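Re: [refurb-bench] second arm, or spend it on fingers?

Fulvio Orlandini wrote:
> Before I sign anything for April, can someone tell me
> why we need another gripper on top of the one we have?
> Vistari wants 1,597 for theirs and I'd like to hear a
> reason that isn't "it's nicer".

Hi Fulvio, fair question, and I'm partly to blame because I'm the one who put it on the wish list!

My thinking is that memory is the fussy job. Drives come in carriers with something decent to grab, but a RAM stick is thin and you only get the one edge to hold, with cables looping all over the place in those Dell towers. I'd like fingertips made for that. Doesn't have to be a whole new gripper (I got carried away there).

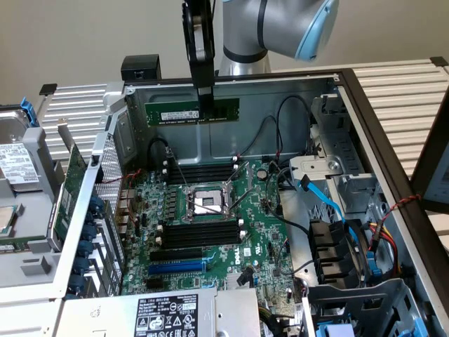
So what I'd do is drop the Vistari and ask Tostari for 2 sets of blank fingertips we can cut down ourselves. Ibarra quoted me for the same thing but the lead time was 3 weeks longer, and their shipping is silly. Then hold whatever's left for the second arm, which I still want, just not this round.

One thing I don't know: does the Idness service plan cover fingertips we've modified? You have the contract, I think. If it doesn't, put a bit aside for spares and I'll redo the sheet tonight.

Also we're low on anti-static bags again.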